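Yaroslav Kushnir
Busmont robotics club, thread 1/12
February 20, 2022

ok build thread for the spelling task, because people keep asking what we do in there all evening. four letters, one tray, two arms. r-o-b-o
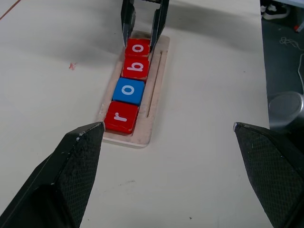 Mirta Daza: do both arms have to touch the blocks to get the points, or can one just park itself? our team read the rule two different ways

14 replies · 9 shares

2/ Mirta both have to touch. At least one block each. Rule sheet from Taltanau is vague but Charoen emailed them and thats the answer we got

3/ so our split: near arm does r and the first o, far arm does b and the last o. They meet in the middle, in theory

4/ in theory!! first week they met in the middle at full speed. one bent finger mount, one very quiet room

5/ fix was boring. one arm has to say "clear" before the other is allowed over the tray. Nantana wrote it, 50 lines, most of them comments telling me not to touch it

6/ blocks. painted, letter on top, red except the one blue o. paint is chipping at the corners, we've been rough on them. need to ask if chipped ones are legal

7/ the r and the b are sitting sideways in the tray btw. Reads fine if you tilt your head. Judges don't tilt their heads. wrist rotation before release is next on the list

8/ pushing the blocks tight together looks great and makes regrasping horrible. no room for a fingertip between neighbors. So we only grab from the two open sides now, never from the ends

9/ numbers for the people who like numbers. 132 full runs logged since we started, 418 single block picks that we kept for training. the rest got thrown out, mostly my driving

10/ driving = me or Yaowalak on the controllers. She is much better at it. I rush the release and the block hops

11/ still to do: rotation, a gentler release, and 3 clean runs in a row with the same settings before we're allowed to change anything else. Nantana's rule again. good rule, annoying rule

12/ regional is in July, at Chareonsuk hall. if your school is going come say hi, and bring spare finger pads if you have any, we go thru them like candy

61 likes · 12 shares · 4 comments

Comments

Charoen Sangkhawat
They wrote back on the chipped paint. Fine as long as the letter can be read. Stop sanding them.

Mirta Daza
thx for the answer on post 2, we have to redo our whole plan now lol. Does "clear" time out if one arm stalls?

Yaroslav Kushnir
@Mirta yes, after a bit it backs off and opens. it didnt used to. see post 4

Yaowalak Sriwong
"much better at it" screenshotted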